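The backpack clear-out, finally

I've been putting off sorting my backpack since February, and it got to the point where I'd hear something rustling in there and just decide not to look.

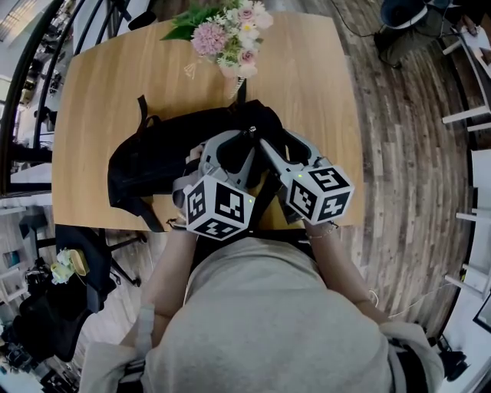 So out it all came, flat on the table, zip open, flowers shoved up to the far end so they wouldn't get squashed. First find was a receipt from the café at Besach for two teas and a slice of something I don't remember eating. Then another receipt. Then a whole wodge of them, gone soft like cloth. I put them straight in the recycling and felt better already!

The front pocket was worse. I'd had a cereal bar from Zondis in there and it had come out of its wrapper at some point, so there were oats in the seams, oats in the pen loops, oats in my spare gloves. Turning the bag inside out and giving it a good shake over the bath got most of them (do it over the bath, trust me, I did the kitchen floor last time). An old toothbrush did the corners.

I also found 118 Czech crowns, a library card I'd already paid to replace, and the little Nair umbrella I accused everyone of borrowing. Sorry, everyone.

What's gone back in is much less. Purse, keys, umbrella, charger, a notebook, and my 600 ml water bottle – the big one stays at home now because my shoulder was starting to complain. I've put all the small bits in a zip pouch so that I can lift the lot out in one go. The straps got a wipe with a warm soapy cloth, and I left the whole thing open overnight to air.

I did look at a new bag, I'll admit. There's a lovely Ciltitz one with 8 pockets, but I know perfectly well I'd fill every one of them with receipts. This one will do another year, I reckon. Next job is the coat pockets, and I already know there's a satsuma in one of them.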